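Home | Club News | Opinions | Build Log | Contact

I help out on Monday nights with the robotics club at Lostcombe, and I've been meaning to write this since January, when the argument about the regional contest first got going. So it's a bit of a rant, but a friendly one!

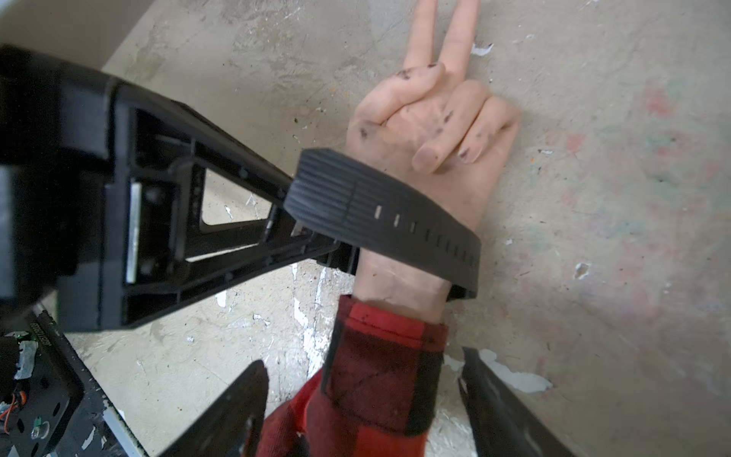
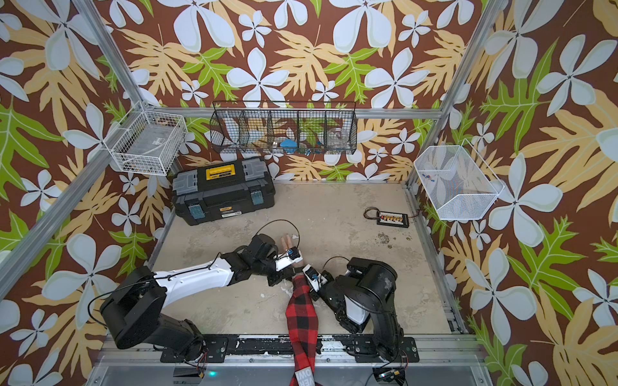
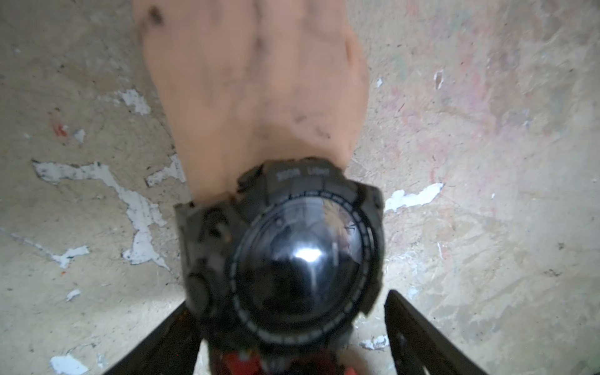

My gripe is with the scoring sheet. The Prumville contest gives you a run on a clean white table with three foam blocks, all the same size, and you get points for speed. That's it. Our kids can stack foam blocks in their sleep (Marites Lumanlan claims she has, in fact, dreamed about it), and I don't think they've learned a thing from it in a year. Give them a piece of plaid fabric between two grippers, though, and suddenly everybody is out of their chair – where do you grab it, how hard, which arm lets go first? Cloth sags and folds and has tags in silly places, and foam never does any of that. I'd swap the whole block event for one wrinkled shirt tomorrow.

Shinji Higuchi, who coaches the Tuhumury team, disagrees with me, and he's a fair guy so I'll give him his say. He thinks beginners need a task they can win. Cloth is miserable to judge, he says, and a twelve-year-old who drops it 131 times is going to quit and take up soccer. Okay, maybe! But I've watched a kid drop things all evening and have to be pushed out the door at the end of it, still talking about finger angles. The ones I've seen quit were bored.

The other thing is the floor. The rules want a spotless surface, and Heather Buchanan spent most of a weekend writing to the organizers to ask why. I like our beat-up concrete with the paint flecks all over it. If your robot only works on perfect white, I'm not sure what you've built, and I'd want kids to find that out at fourteen and not on their first job.

Anyway, Natsumi Tamura is putting a cloth event on the list for the spring meeting, and I'm voting for it. Write in if you think I'm wrong – Shinji already has, twice.

Contact the club | © Lostcombe Robotics Club | Posted 3/11/19 | Back to top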